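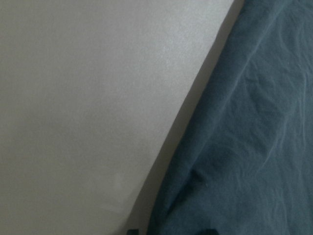 Two-arm folding station: right gripper arrives at the collar too high or too far over

Posted in Home and Shared Workshop Builds
Submitted by Fukex

I am writing on behalf of a small group of members who are building a two-arm garment handling station in our shared workshop. The station consists of two small arms facing a flat work surface, a two-finger gripper on each, a camera at the wrist and a further camera overhead. Our objective for the present stage is limited: each arm is to take hold of a T-shirt at an assigned point, and the pair is then to lift and spread the garment so that folding may begin.

The left arm performs acceptably. The right arm is assigned the collar and is not consistent. In a set of 300 attempts recorded in October, most of the failures were of one kind. The fingers closed in the air above the neckband, or they closed on two layers of cloth instead of one. The planned position is taken from the overhead camera, and the arm moves to it without any correction on the way down.

We have marked the work surface with blue tape so that positions can be compared between sessions.

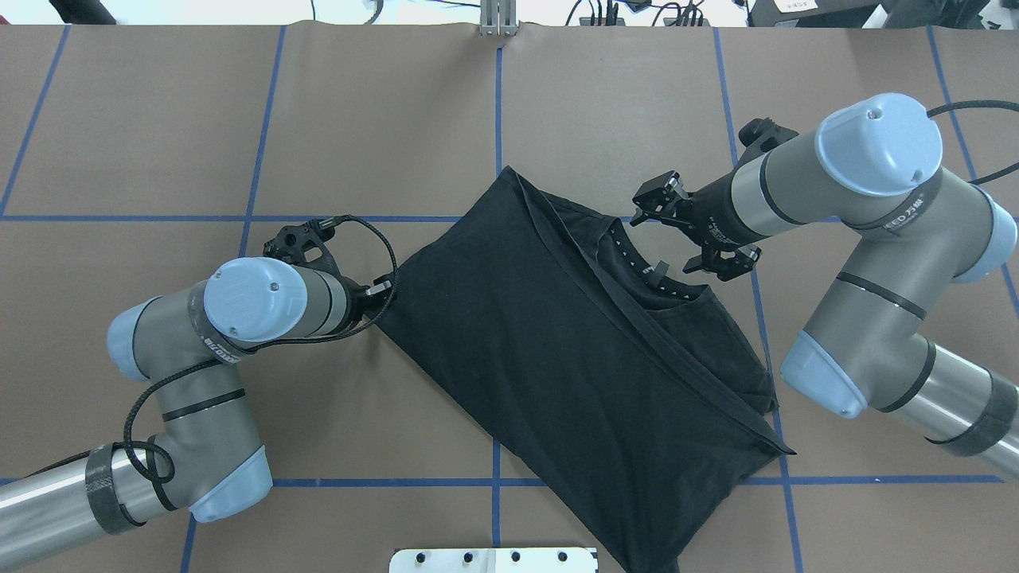 Work surface with black T-shirt, left gripper holding one corner, right gripper near the neckline.

We would be grateful for advice on the following matters. Should the descent be guided by the wrist camera, and if so, from what height? Is the tape grid adequate for calibration, or should it be replaced? Would a different fingertip be of benefit on thin cotton?

The budget for this stage has been spent. Solutions that require a new sensor are therefore of less interest, although they will be read.

Colleen Landry
Accepted by the original poster

The two failures described should be treated separately.

Closing in the air above the neckband indicates an error in height. A crumpled shirt does not have one height. The collar may rest on a fold at one attempt and lie against the table at the next, and a single overhead view gives a poor estimate of the difference. The usual remedy is to stop the planned motion a short distance above the cloth, lower the arm slowly, and watch the motor current for the point of contact. Set the threshold by lowering the closed fingers onto the bare surface several times and recording the readings. Once contact has been registered, raise the arm by 3 mm, open the fingers, and close on the fabric. This requires no additional hardware.

Closing on two layers is an error in approach. Fingers that descend vertically will tend to gather whatever lies beneath them. It is recommended that the gripper be tilted and brought in from the open side of the neckline, with one finger passing inside the collar and the other remaining outside.

With regard to the wrist camera, I would advise against relying on it for the last part of the descent until the lighting has been reviewed. Black cotton returns very little detail. Begin with a shirt in a lighter or mid-tone color, confirm that the routine is sound, and return to black afterward.

The tape is suitable as a visual reference for the persons operating the station. It should not be used for calibration, as tape stretches when it is laid and lines that appear straight may bend. A printed checkerboard fixed to a rigid panel is preferable. Please take at least 9 views per camera, including several at the corners of the working area, and repeat the procedure whenever a mounting bracket has been loosened.

Simões

I concur with the recommendation concerning contact detection. Our own workshop adopted a similar method for dish towels and the results were satisfactory.

In respect of fingertips, a thin silicone pad on each finger is sufficient for most T-shirt fabrics. Pads that are too soft will fold back on themselves as the gripper closes. Kindly verify also that the cable at each wrist has enough slack at full reach. A cable under tension can shift the final position by 2 mm or more, and the error will vary with the pose.

Sekon

Have you considered suction? It worked well on our cardboard sorter. I have not attempted it with clothing.

Comment from Fukex

The group thanks all respondents. The tilted approach will be tested first, followed by the current threshold. Suction was examined at an earlier stage and was set aside, as the cotton allowed too much air to pass.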